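Does a zipper bag keep lettuce fresh any longer than the bag it came in?

Posted in Kitchen & Pantry -- 4 replies hidden, 3 shown

bekbridge_renter

I keep reading that if you move your lettuce into a zipper bag with a paper towel it will last three weeks. Three weeks! I've been buying lettuce for most of my adult life and I have never had one make it past nine days without the edges going brown and slimy, whatever I kept it in.

I tried it anyway. Washed one batch, dried it in the spinner, bagged it with a towel, squeezed out the air. On day six the bottom was soup. Batch two I didn't wash at all, and that one did better but then I had to wash it every single night at 6 p.m. when I'm already hungry and annoyed, so I'm not sure what I gained.

Is there anything to this, or is it one of those tips that gets copied from page to page without anyone trying it? My fridge is an old one that came with the apartment and the crisper drawer doesn't close all the way, if that matters. I'd like to hear from people who have really done it more than once. Please don't tell me to buy a gadget.

Muvcombe Gardener

I was as doubtful as you are, so last April I split heads from the same row and stored them different ways. I grow my own, so I had plenty to waste. I wouldn't call it science.

Left loose in the drawer: limp by day three. Wrapped in a damp towel with no bag: a bit better, but the towel dried out and then it was pulling water out of the leaves. Tied shut in a thin produce bag from the store: okay for a week, then wet spots. Zipper bag, unwashed, dry towel inside, seal left open at one corner: twelve days before I saw any brown. So I'd say the bag does help, but three weeks is somebody's daydream. Maybe you'd get there with a very cold fridge and a head picked that morning.

What I think went wrong with your first batch is the spinner. A spinner doesn't get lettuce dry. It gets it less wet. There is always water sitting down in the ribs, and once you push the air out and seal the bag, it has nowhere to go. If you want to wash ahead, spread the leaves on a dish towel for 30 minutes after spinning, and then bag them. Change the paper towel when it feels damp. I change mine every third day or so, when I remember.

Also, don't pack it tight. I use two bags even when it would all go in one. Leaves that get crushed go brown first, every time, and then they take the neighbors with them.

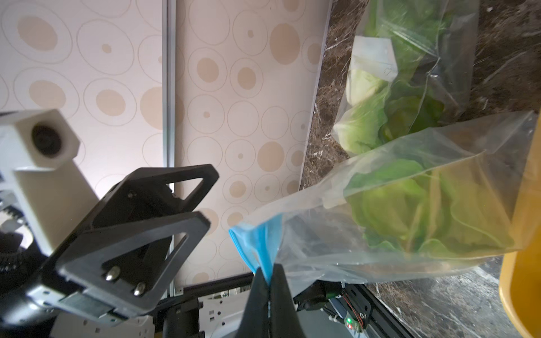 Lettuce in clear plastic bags, one held up by its blue zipper strip, the other against the counter.

On the crisper drawer, I wouldn't worry much. Keep the bag off the back wall, where old fridges tend to freeze things. A frozen leaf is finished, and no paper towel will bring it back.

One thing I'd argue with is the idea that you have to squeeze out all the air. I've done it both ways and the flat ones came out bruised. I leave a little air in now.

juhasz_kitchen

Paper towel yes, washing no. Been doing it for years.

If it's limp and not slimy, put it in ice water for ten minutes and it comes back. Slimy goes in the trash. Not sure why people make this so complicated.

Atasora

I'm going to disagree with part of the long answer. I can't see how leaving one corner open does anything. Either the bag is sealed or it's not, and if it's not, you may as well use the free bag from the store and save your money. Twelve days against seven could just be better heads in that bag. Did you run it a second time? In a different month?

What did make a difference here was turning the fridge down. Mine was set too warm and I only found out when I put a thermometer in a glass of water on the middle shelf overnight. After I fixed that, everything kept longer, lettuce included, and I hadn't changed bags at all. So before the original poster spends another month on towels, I'd check that first. An old fridge with a drawer that won't shut sounds like a warm fridge to me.

I do reuse zipper bags, for what it's worth. Rinse, hang over the faucet, use again. They last until the zipper strip starts to split at the ends.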